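Tusley Evening Program
Furniture Care and Refinishing, Unit 4
Reading and Preparing a Wooden Tabletop
Handout for Thursday, April 9, 2026

Bring this sheet to the bench session. You will also need your notes on grain from Unit 2 and a soft cloth.

1. Grain pattern

Boards cut straight across the growth rings show fairly even, parallel lines. Boards cut so that the face runs nearly along the rings show wide curves, ovals and arches. Most tabletops sold for homes have the second kind of figure, and veneered tops often have it too, so the face pattern alone does not tell you whether a top is solid. Check the edge and the underside. On a solid board the lines on the face should connect with the end grain.

Pale woods are harder to read than dark ones. Stand at the short end of the table and look along the surface toward the window, then do the same from the long side. Mark the main grain direction with a small piece of tape. Where the lines curve, sand along the general length of the board and do not try to follow each curve.

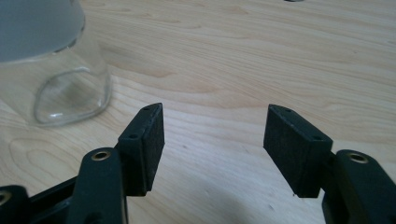
Darker streaks can be part of the wood or can be stains. A natural streak usually follows the grain. A stain tends to cross it, or has a ring or a hard edge. If you are unsure, leave the streak alone until the old finish is off and look again.

2. Sheen

Old finish wears unevenly. Move a lamp low across the top and note any patches that reflect more than the rest. A matte top will still show some shine at a low angle, so compare areas under the same light.

3. Sanding

Vacuum and wipe the top before you start. Grit left on the surface will scratch it. Work by hand with a flat block. The bench supplies come from Justirberg and are kept in the second drawer.

Do not go past 300 grit before oiling. The 900 and 2000 sheets in the drawer are for the lacquer exercise in May.

4. Before next class

Sketch the grain of one table at home and spend 30 minutes on the Vukadinović reading, sections 2 and 3. Write down where the light was when you made the sketch.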